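Planning a robotics bench: notes for week 4
Nesrin Toprak

Okay, money! I know most of you came for the robots, but somebody has to fill in the order form, and in November it'll be you.

Start with the task and work back to the catalog. If all you want is to pick up a bottle and set it down again, you don't need the big Ospina arm (I've seen the brochure too, it's gorgeous). Write the task in one sentence, tape it over your desk, and then ask for quotes.

Our sample budget has 2 handheld grippers from Mindo and one Skerura arm. The grippers look cheap until you add spare finger pads, which are 88 dollars a set, and the shipping, which everyone forgets. I forgot it myself last year and had to go back and ask for another 1,106 dollars. Not a fun email to write!
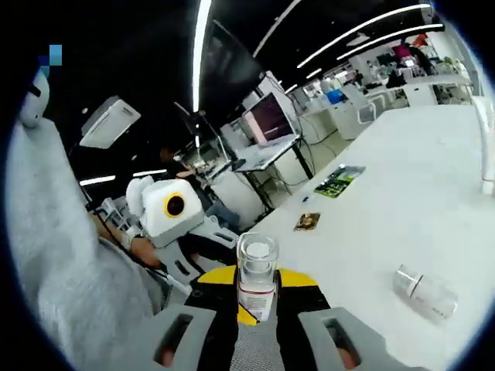
Then there's the furniture. Put a long table in your plan, plus a desk for the computer, and leave enough floor for people to stand beside the arm without bumping elbows. Power strips and cables get their own line, please, and don't hide them under "misc."

For the homework, redo the sample budget using the Funum price sheet and keep one column for things that wear out. Drafts are due 25th May. Bring questions, I love arguing over spreadsheets.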